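# About Orberg

Orberg is a small company that repairs and paints the outside of old houses. We work on walls, windows, drainpipes and everything else that the weather can reach. Our office is in Toledo, and we take work in the towns near it.

The company was started by Emerson Guerra, who learned plastering from his uncle and later worked 25 years for other firms. When his last employer closed, three of his colleagues came with him. Two of them are still here. The name Orberg was on the door of the first workshop we rented, and we did not have money for a new sign, so we kept it.

## The kind of house we like

We are asked many times what is "our" kind of building. It is the long, low house on the street, with one floor and a row of tall windows. Such houses look simple, but a long wall shows every mistake. If the color is mixed a little differently at one end, everybody who walks by will see it. 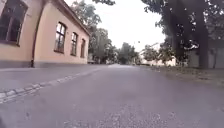

*Long pale wall with a gray base, tall windows with white bars, and a drainpipe that goes down to the ground.*

On a wall of this type we begin always at the bottom. The base gets the most water from the street, and in winter also the salt. We knock on it by hand, meter after meter, and mark with chalk each place where the sound is hollow. Only after this do we talk about paint. Some customers are a little disappointed that the first visit is so much knocking and so little color, but they get used to it.

The drainpipe is the second thing. A pipe with a bad joint can spoil a wall in one autumn, and the owner usually looks for the fault inside the house. We open the joints, clean them and write down what we found. You receive this paper also if you decide not to work with us.

## Windows

For the windows we have a separate workshop, which we call Folach. It has its own people and its own working hours, and it smells of linseed oil. Arched tops are our specialty there. We keep a shelf with 200 wooden patterns for arches, all made from real windows, each one with the name of the street written on the back. When a new window does not match any of them, we make a new pattern and it goes on the shelf too.
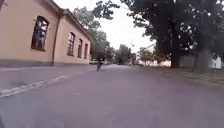

We work from the sidewalk whenever it is possible, and we try to leave the road free for the people who use it. Before the scaffolding goes up, we put a letter in every mailbox on the street. It says the starting day, the hours (from 7:30 in the morning) and the telephone number of the person who leads the job. If you need to carry a sofa in or out, please call this number and we will move our things.

## Plirberg

In September we open Plirberg, our course for beginners. It lasts 30 hours and takes place in the back part of the workshop. Participants mix lime plaster, set glass with putty and paint one practice wall, which the next group scrapes off again. You do not need experience, only old shoes.

## How to reach us

The office is open in the mornings. If you write to us, please tell us the length of the wall and how many windows it has. A photo taken from the street is very helpful, also when it is not a beautiful one.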